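Kitchen Self-Inspection Checklist: Baked Vegetable Dishes
Pradum Test Kitchen, Form 237
Checked by: Benjie Policarpio
Date: Thursday, April 16, 2026

1. Recipe cards and paperwork
Current card on file for each quiche and tart: Yes
Allergen column filled in: No
Comment: Egg and milk are marked on the leek quiche card. Wheat is missing. Correct before the next bake.

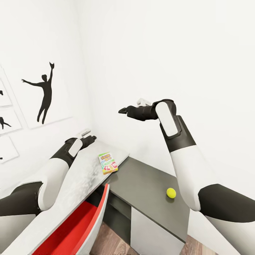 Corner desk and tabletop, white-walled room.

2. Cold storage
Cream and eggs at 41 F or below: Yes
Cut squash covered and dated: Partly
Comment: One tub of squash had no date. Discarded. Oyelaran order 3158 was put away on arrival.

3. Prep surfaces
Boards washed between raw egg and greens: Yes
Sanitizer strength checked with strips: Yes
Knives stored dry: Yes

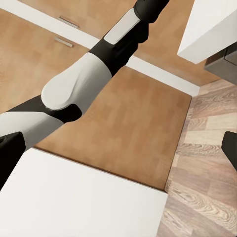
Kitchen from above: wood cabinetry, white surfaces, light wood-grain floor.

4. Ovens
Oven thermometer in place: Yes
Quiche center at 160 F or above: Yes
Comment: The Gekon oven runs hot at the back. Turn pans halfway through the bake. Last calibrated in August.
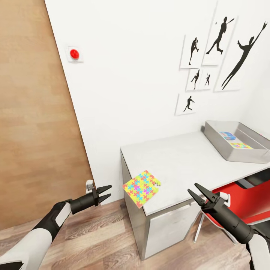 Probe wiped before and after each reading: Yes
Readings written down at the time taken: No
Comment: Two readings were entered from memory. Use the log sheet.

5. Cooling and holding
Cooked filling in shallow pans: Yes
Cooled to 70 F within two hours: Yes
Comment: Kale filling was portioned at 1000 g per pan. Keep to this limit.
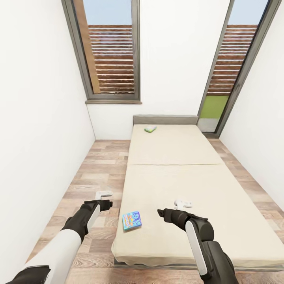

Pans left uncovered until cold, then lidded: Yes
Kiston labels on all lids: Partly
Comment: 80 labels left in stock. Reorder. Old labels must be peeled off before the lids are washed.

Open items: 1, 2, 4, 5
Recheck: before next bake day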